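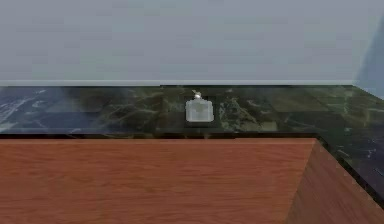 I finally got round to the gripper comparison I've been promising since September, and I've had a brilliant time with it! Two grippers, one simulated kitchen, one small frosted bottle on a dark green marble counter. The first is the Hera, a plain parallel jaw with flat pads. The second is the Orutura, which has soft curved fingers that wrap a bit as they close.

Arif Yusof talked me into using the bottle. I'd been practising on a plain cube, and he said (quite rightly) that a cube forgives everything. The bottle has a squarish body with rounded corners and a little silver cap, so you have to decide where to hold it before you even think about how hard to squeeze.

Each gripper got 50 tries, with the same arm, the same controller settings and the bottle shifted slightly every time. The Hera managed 46 clean lifts, which delighted me. Of the 4 it missed, 2 were my own fault — I'd let it come down too far back and the wrist clipped the wall. The Orutura did a touch worse until I slowed the closing speed, and after that it was lovely to watch. It settles round the body and barely nudges it.

The camera turned out to be the fiddly bit. My depth settings hated the cloudy glass, and the shiny cap gave me a bright spot that wandered as the view moved. Ulises Olivares suggested aiming from the colour view alone and using a fixed counter height for the last stretch down. I was doubtful, but it cured most of the wobble in one evening.

If I had to keep one, I'd keep the Hera for this job. It's easier to tune, and when it goes wrong I can usually see why. For anything rounder I'd swap straight over to the Orutura.

Next I want to try the Indar controller with both of them, with the bottle moved onto the part of the counter that comes forward on the right. The arm has to reach quite differently there and I have no idea which gripper will cope better. I've saved all my settings from this round, so if you'd like them, leave a comment and I'll tidy them up and post them.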